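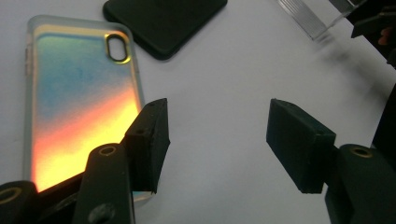 From: Flarkcombe bench
To: kandden-users
Date: 24 January 2024
Subject: Re: [kandden-users] Width channel lags pose on hand-held demos

Replying inline, with the quoted text trimmed.

> We have been recording pick-and-place of phone cases with the Kandden
> hand-held gripper and replaying on the arm. Pose tracks well. The jaw
> width does not: on replay the jaws start to close after the wrist has
> already begun to lift, and the case stays on the table. Is this the
> encoder, the logger or us?

Most likely the logger. In Clondo the pose and the jaw width are stamped in different places. Pose is stamped when the camera exposure starts. Width is stamped when the packet reaches the host, so it carries the whole transport delay. On our machine the difference comes to about 25 ms with nothing else on the bus, and it grows when the disk is busy. You can check yours without the arm. Hold the tool still over the table, close the jaws sharply on nothing, and compare the first video image in which they move with the first change in the width log. Repeat it a few times and take the median.

If the offset is constant, set width_delay in the session file and re-export. There is no need to re-record. If it wanders, move the encoder to its own port first and measure again.

A constant offset of that size would not by itself explain a complete miss, though, so see the next point.

> The operators close on the case in one quick motion and lift straight
> away. We told them to work at natural speed.

This is probably the larger part of it. A thin case lying flat gives the jaws very little height to work with. A person feels contact through the handle and lifts on that cue. The recorded data has no force channel, so the policy sees only width and the image, and if closing and lifting overlap in the demonstrations it will learn to overlap them. Ask for a short hold at contact, long enough to show up in the log as a flat section of the width curve. Our operators disliked it for the first session and then stopped noticing.

The approach matters too. We have people come in with the jaws wide open and leave them open until the pads are level with the long edges of the case.

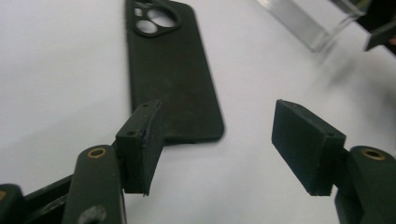 Jaws open, black case beyond them, acrylic block at upper right.

> Dark cases work worse than light ones for us. Is it worth recording more
> of them or should we change the lighting?

Record more of them, but look at the exposure as well. On a white tabletop the auto exposure settles on the table, and a black case can lose its edges. The camera cutout is then the only strong feature left, which is fine until a jaw hides it. We lock exposure at the start of each session. Iridescent cases have the opposite problem: the color of the back shifts with viewing angle, and a policy trained on only one pose of the case treats the next as something new. Vary the orientation between demonstrations – this did more for us than any change to the lights.

As to quantity, we had usable behavior on one case at 300 demonstrations, and mixed cases needed closer to 2000. The Kozłowski export script will balance the classes if you label them at recording time. It will not guess the labels afterward.

> Do you record anything with the gripper simply open over the table?

Yes. We keep the open approach in every episode and do not trim it at export. Trimming to first contact looks tidy in the plots, but the policy then has no examples of being in free space with open jaws, and on the arm it tends to close early.

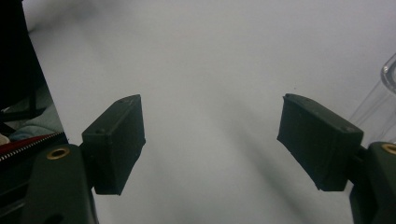 Photo: Flarkcombe bench / Kandden project

Check the pads while you are at it. Small chips along the edges are tolerable for boxes and bottles, less so for anything that has to be gripped right at table height. Replace both pads together and redo the zero-width calibration, otherwise the logged width will be off by whatever the old pads had lost.

Two remaining items from your earlier mail:

Remote control through the leader arm uses the same session format, with pose and width both stamped on the host. Leave width_delay at zero for those sessions. Mixing them with hand-held sessions in one export is supported from Clondo 4 onward. In older versions the delay is applied to everything in the batch.

The calibration board should be recorded at the start of a session and again at the end. If the two disagree, the camera mount has moved, and I would discard the session.

Please send one raw session, before export, if the measured offset turns out larger than ours. The exported file drops the host timestamps and I can't do much with it.

--
kandden-users mailing list
To unsubscribe, send a blank message with the subject "unsubscribe" to the list address.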